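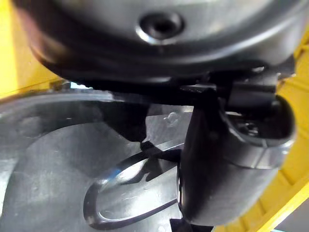 February, trays again. The Vimness order wants 270 of the moulded trays checked, nested and boxed by the end of the month, and we have the first 196 in from Ornero. The rest are "in transit", a phrase I have learned to treat as weather. Spent the morning on surface marks. The plastic scuffs if you so much as think about it, and the faint scratches and smudges on a face like this one, slot or no slot, are what Sorudance sent back last time as "visibly used". My view is that a scratch you only find when the light falls across it is a scratch the customer deserves to find for himself. This view has not been adopted.

Agreed rule for now: smudges get wiped, faint scratches pass, anything a fingernail catches on goes in the reject crate. Dry cloth only. The spray cleaner left a bloom on 2 of them which looked worse than the smudges did, and the bottle has gone back under the sink where it can think about what it did.

Nesting. They go into one another well enough if they all point the same way. Get one the wrong way round and the stack leans, then everything above it leans too, and you find out when you lift it. Tapered ends together, no exceptions, even for the last few before lunch.

Tried them flat on the bench first. Hopeless, the bench is full of Văduva's samples and will be until somebody collects them. Moved to the yellow shelf, which has a decent flat top and puts the stack within reach. Angled along the shelf they take up less of it than you'd expect.

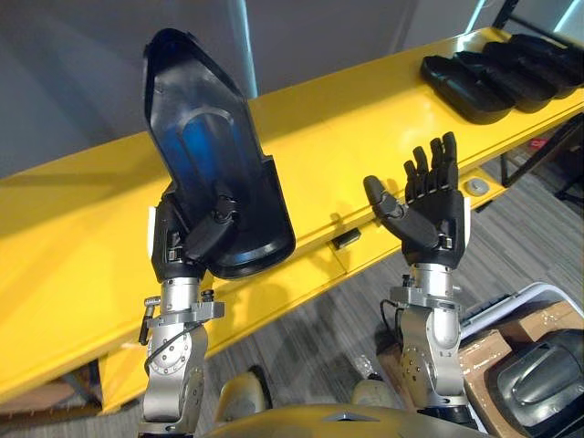
Tray held upright, tapered end up. Nested stack on the shelf at right.

Holding one up on end is the quickest way to look down the long recess. Flat on the shelf I kept missing marks near the raised rim.

Got through just over 100 before the tape ran out. Rejects: fewer than feared, not yet written up. Cartons are the old size and the trays go in diagonally or with bad language.

To do: tape. Ask Ornero for a date with a number in it. Second cloth, the first one is now a source of smudges.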